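We use cookies to remember your settings. Accept | Manage

Getting Garlic and Onion Smell Out of Everything

I cook with a ridiculous amount of garlic, so I've tried just about every trick going, and these are the ones I still use!

Hands
Rub them on the inside of a stainless steel sink under cold running water, then wash with soap as usual. Coffee grounds work too (and they feel great).

Plastic tubs
Stuff the tub with crumpled newspaper, snap the lid on and leave it overnight. My friend Heloísa swears by a spoonful of baking soda in warm water instead, and for tomato-sauce tubs she's right.

Cutting boards
Sprinkle coarse salt over the whole board, scrub with half a lemon, wait five minutes and rinse. If yours has a juice groove, run the cut edge of the lemon along it, corners included, because old onion juice loves to sit in there. Stand the board on its side to dry. Never soak bamboo or wood!

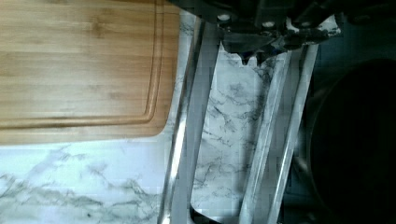 The fridge
An open bowl of baking soda on the middle shelf, swapped out every month. I do mine on a Sunday along with the trash cans.

Dish towels
Add a cup of white vinegar to the rinse, and skip the fabric softener.

Related
Five Uses for Lemon Peels
How to Oil a Wooden Spoon
Stuck Jar Lids: What Works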